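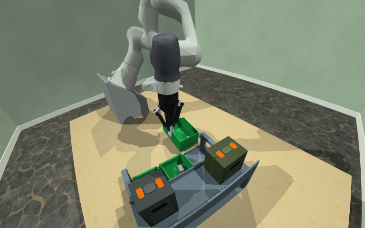

Kitting cell, sim view: fingers in the far green bin, two cases on the tray.

Ticket: picks stall at the bin after the Friday update
Opened by: Ermanno Pagano, kitting line, Flutenside
Status: Open, waiting on Torley support
Priority: Medium (high if you ask the night shift)

Hi all, me again! Quick background for whoever picks this up. We do the small-parts kitting at Flutenside, and since June we try every new program in the sim before it goes near the real cell. I used to pack those kits by hand, so I'm the one who got trained on Lesta (the sequencing software), and I'm also the one who gets the call at 6 a.m. when it sulks.

What happens: I set up a batch of 2000 cycles on the new version and it stopped at cycle 598 with "pick timeout, bin." No crash, no collision warning, the program just sat there waiting for a grip signal. I restarted from the top and it stopped again, same message, different cycle. The old version ran the full batch the week before with no stops at all.

Things I tried, in order:

Cleared the Lesta cache and restarted. No change.

Slowed the approach to the bin. It got further the first time and I got very excited, then it stalled on the next run, so I'm calling that luck.

Raised the grip wait from 200 ms to 400 ms. Fewer stalls, but every pick drags now, and on the real line that slows down the person loading the trays. They stand there with their hands out. I put it back to 200.

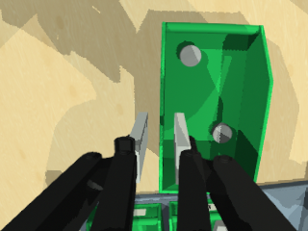
Next I went through the wrist view for a whole run, with a coffee and a lot of patience. I can't tell from the picture alone whether the finger position matches what Lesta thinks it is, so I've attached the joint log as well. The numbers drift apart a little before each stall - that's where I'd start looking if I were you.

I also loaded the other task from the same project, the one with the rack, to see if it does the same thing. 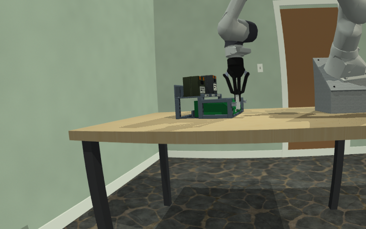
Rack task in the sim, white part between the fingers near the right end.

That one did 10 runs for me without a single stop. Same Lesta version, same grip wait. So my guess (only a guess, I'm a packer with a login) is that the update changed something in the bin routine and left the rest alone.

Why I'm pushing a bit: Villa, our sister site, goes over to this same program next, and the crew there has been promised that the job moves from packing to loading and checking. That was a good change for us! My shoulders are happier and I've learned a ton. But if the cell stalls all shift, loading and checking turns into standing by the reset button, and I'd hate for that to be their first week.

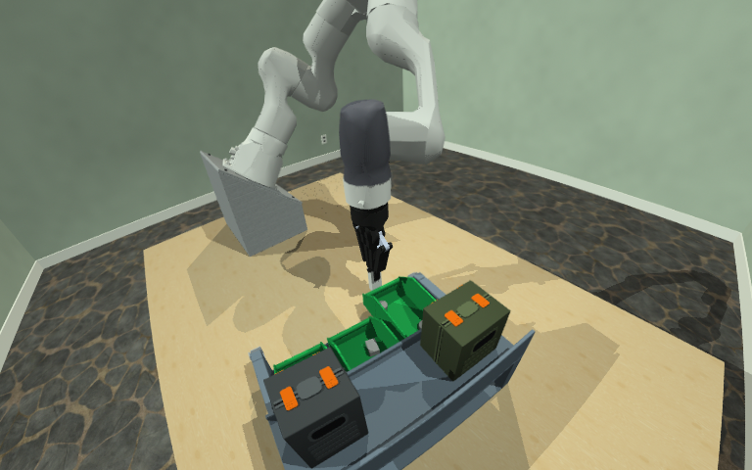 Can we keep running the old version on the real cell while this is open?

Stay on the old version for now, and leave the new one in the sim until Torley has looked at the joint log. Your saved trays and part lists will load in either one.

Great, done. The old version is back on the cell and I've told both shifts not to accept the update prompt. I can run more batches in the sim any afternoon this week, just tell me which settings you want and whether I should keep the grip wait at 200.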